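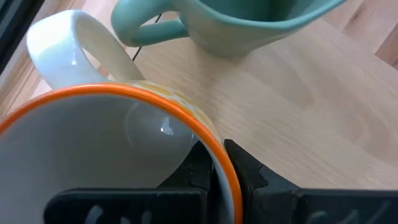
Getting tea stains out of cups without buying anything

Every few months somebody tries to sell me a powder for this. Hundar makes one, Hendix makes another, and I have used up a tub of each. Neither did better than baking soda, and the Hundar tub smelled like a swimming pool.

Step 1. Rinse the cup and leave a little water in the bottom.

Step 2. Tip in a spoonful of baking soda and work it into a paste with a damp cloth. Skip the scouring pad, whatever the package says. Fine scratches hold tea.

Step 3. Rub the brown ring for a minute. Afia Kyei swears by salt and lemon. I tried it on 3 cups and got two clean ones and a sore thumb.

Step 4. Rinse, look at it in daylight, and do it again if you need to.

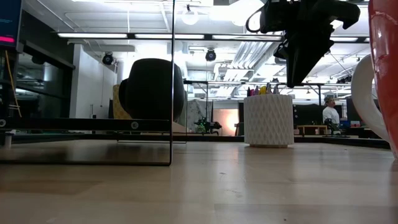 Handles are where most people quit early. Tea runs down the outside and dries in the corner where the handle joins the body, and a cloth over a fingertip won't reach it. Wrap the cloth around the blunt end of a pencil. A white handle on a red mug will show you every spot you missed, so check that kind last and check it slowly. An old toothbrush works too, though I doubt it works better.

I would also ignore the advice to soak cups overnight in vinegar. Frans Aerts did that and reported a kitchen that smelled of pickles and a ring that was still there in the morning. An hour of warm water and baking soda is plenty for a stubborn one.

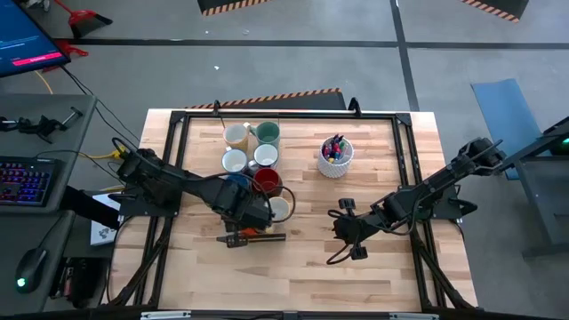

How often should you do this?

When the ring bothers you. The stain is harmless, and I have never seen a good case for a weekly schedule. Heavy tea drinkers may want to do it once a month, and a quick rinse right after the last sip will stretch that out.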